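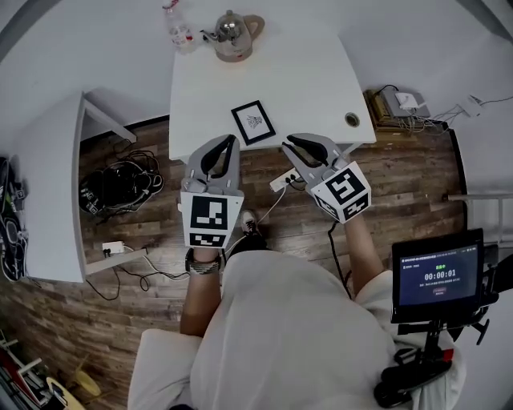 Student robotics club to show hand-held gripper project at Flurnden open evening

For release: December

Students at Keston College in Flurnden will show the results of a term's work on teaching robots everyday handling tasks when the college opens its doors to visitors later this month. The project has been run by the college robotics club, which has 28 members this year, most of them on the engineering and computing courses.

The club has been recording short demonstrations in which a student sits at a table and handles ordinary objects with a pair of grippers, one in each hand. The grippers carry printed square markers. Software written by the club uses the markers to work out where each gripper is and how it is turned, and the recordings are then used to train a pair of robot arms to carry out the same task.

By the end of November the club had kept 209 recordings. Others were thrown out, mostly where a sleeve or the edge of the table had hidden a marker for too long.

Members work in teams of four. One person does the handling and the others look after the computer, set the table and write up the log. The roles change at the end of each session, so that every member has had a turn with the grippers.

A small framed picture was chosen as one of the main objects for the autumn term. Frames are awkward to pick up when they lie flat, and they have to be set down the right way up.
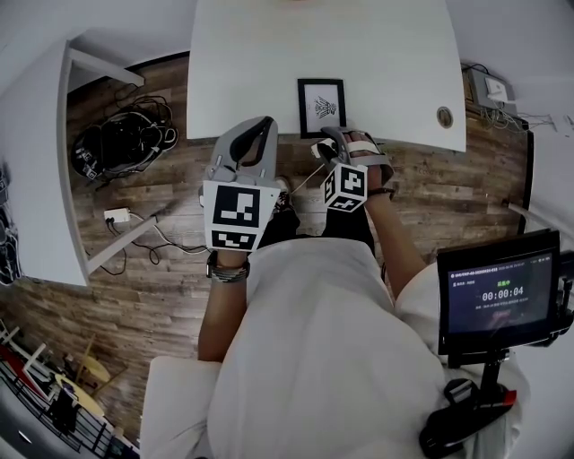

The club also tried mugs and folded cloths earlier in the term, and plans to go back to cloths after the new year - they proved the hardest to record well, and the teams would like more practice first.

Three of the teams will enter the Voseck Student Automation Challenge in the spring. Entrants are given a task on the morning of the event and must record their own demonstrations before the arms are tested in the afternoon. It will be the first time the college has taken part.

The arms used by the club were bought with a grant from Quan, an engineering firm based in Flurnden, which has also offered two places on its summer work scheme to members.

At the open evening visitors will be able to try the grippers for themselves and see a recording played back on screen. The club room will be open from 5.30pm until 8pm. Entry is free and there is no need to book. Children are welcome with an adult.

New members can join the club at the start of any term. No experience of programming is needed.

Ends

Notes to editors

Keston College offers full-time and part-time courses to students aged 16 and over. Requests for interviews or to visit a club session should be made to the college press office.

We use cookies to make this website work and to see how it is used. Accept all | Reject all | Manage settings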